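3.2 Showing the task by remote control

We wanted the teaching to feel as natural as we could make it, so each lesson began with a person driving the vehicle from a desk in Jarirville, watching the road ahead on a screen and steering with a small wheel. Emiko Uchida and Valter Midtbø shared the driving, and between them they gave us 442 lessons, more than 51 of which we set aside for testing. Figure 5 gives a stretch of the paved road, with the white edge line on the right that our drivers were asked to follow.

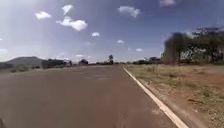
Figure 5. Road view with the edge line on the right.

Why have a person steer at all, when a lane-keeping rule could be written by hand? A person makes many small corrections without thinking about them, and it is these little habits that we hoped the learner, Pruvura, would pick up.

We asked both drivers to let the vehicle drift a little now and then and bring it gently back, so that the learner would have plenty of recoveries to copy as well as tidy driving.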